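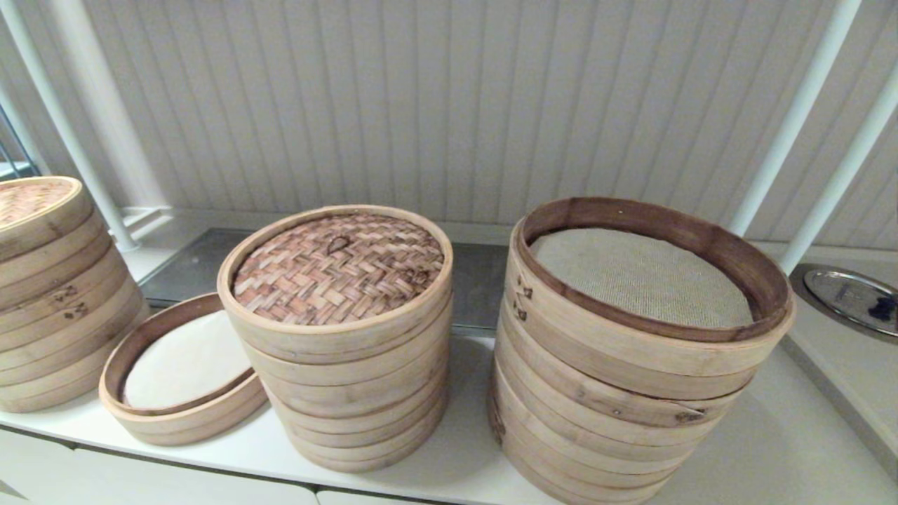 # Notes on the Mokero Kitchen Handling Kit after one season of use

The Mokero kit was taken on trial in May, on the usual terms offered to small food businesses: one base unit, one arm, a set of soft fingers and access to the Brerkumine software for the length of the agreement. This entry records my own findings. I have written before on dishwashing machines and on the Guthrie portioning table, and readers of those entries will know that I run a dim sum production kitchen with Wing-sze Yip, who is responsible for all matters concerning the steam line. The views on price are mine. The views on dumplings are hers.

## What the kit is sold to do

The supplier, Brukach, presents Mokero as a general handling kit for kitchens. Its brochure names stacking, unstacking, lidding and the transfer of trays between counter and steamer. Cooking is outside its scope, and the brochure is quite clear on this point. Filled tiers may be lifted provided that the total load does not exceed 3000 grams, which covers any single tier used in our kitchen and most pairs.

Bamboo was of particular interest to us. The demonstration given by Brukach used steel pans of one diameter, all of them flat and all of them the same. Bamboo steamers are less obliging. The bent rims are seldom perfectly round, the joints stand proud of the wall, and a stack of any height will lean a little to one side or the other. The woven lids vary still more. A lid that fits one tier closely may rock on the next, and a kitchen hand corrects for this with the thumb and thinks nothing of it.

## Installation

Installation was carried out by Vsevolod Melnychuk on behalf of Brukach and occupied one morning. The base unit requires a level surface and a clear reach on both sides. Mr Melnychuk asked us to decide at the outset where stacks would stand and to keep to that decision, and I would pass the same advice to any purchaser. The software accepts up to 4 stack positions. A fifth may be entered, but it is then treated as a place for single trays only, and the arm will decline to build upon it.

Calibration was the slowest part of the morning. Each type of tier must be shown to the system empty, then lined, then with its lid. Liners caused some difficulty. A white cloth liner was recognised at the first attempt, while a beige mesh liner against a dark inner rim had to be presented again under better light. Once recorded, both were accepted without further attention.

## Performance on the steam line

Wing-sze Yip kept a written log for the whole of the trial. It lists 171 stacking jobs, a job being any complete instruction from the first lift to the last placement. Of these, 2 ended in a dropped tier, both empty. There were also a number of pauses, in which the arm stopped of its own accord and requested assistance. These were not counted separately, and I regret this, as they were the principal source of complaint among the staff in the first weeks.

Most pauses arose from lids. The domed lid in a herringbone weave, with its small looped knot near the middle, offers an obvious point by which to lift, and the arm takes it there by preference. This is satisfactory on a new lid. On an older lid the knot may have worked loose, and the lid then tilts as it rises. Houda Bouzid, who answers support enquiries for Brukach, advised us to change the grip setting from 'centre' to 'rim'. The change takes a moment in the menu and I consider that it should be the factory setting for woven lids. It does make the movement slower.

Tall stacks were handled better than I had expected. The arm measures the lean of the stack before each placement and sets the next tier to suit. It makes no attempt to straighten what is already there, so that a stack begun badly will remain uneven all the way up. We have formed the habit of setting the lowest two tiers by hand.

Unstacking is the stronger of the two functions. Tiers that have swollen together are eased apart with a slight turning movement, well judged, and we have had no split rims that I can attribute to the machine. I had one of the older sets examined by Gwilym Kemeys, who repairs our baskets, and he found the joints no more worn than he would expect after ordinary service.

## Cleaning and noise

The soft fingers are removed by hand and washed in the sink with mild detergent. They dry slowly. A second set is offered at extra cost and I would recommend including it in the first order. The covers on the arm itself are wiped down at close of day. Steam has left no mark upon them so far, although the manual asks that the arm should not be parked directly over a working steamer – a reasonable request, and one that is easy to forget at half past six in the morning.

The unit is quiet. There is a short tone at the start of each job, which may be turned down but not off.

## Terms of service

The kit may be bought outright or hired by the month. Hire includes software updates, replacement of worn fingers and one visit in each quarter. Purchase includes the first year of updates only. The contract was read on our behalf by Tadeusz Szewczyk, who drew attention to the clause on moving the base unit: should the purchaser move it to another counter, the calibration must be repeated, and the first repeat alone is free of charge. We had intended to move ours between two rooms and have abandoned the idea.

Telephone support was answered promptly on each occasion. Written enquiries took longer, and one concerning the mesh liner has yet to receive a reply.

## Position at the time of writing

We have chosen to continue on hire. Outright purchase would be difficult to justify for a kitchen of our size while the lid setting and the two-tier limitation described above remain as they are. Brukach has stated that a revised finger with a wider pad is in preparation, and Wing-sze Yip has asked to be among the first to receive it.

Readers with shallow trays wider than our own are asked to write to me through the contact page, as I have been unable to test these and have received several enquiries on the subject.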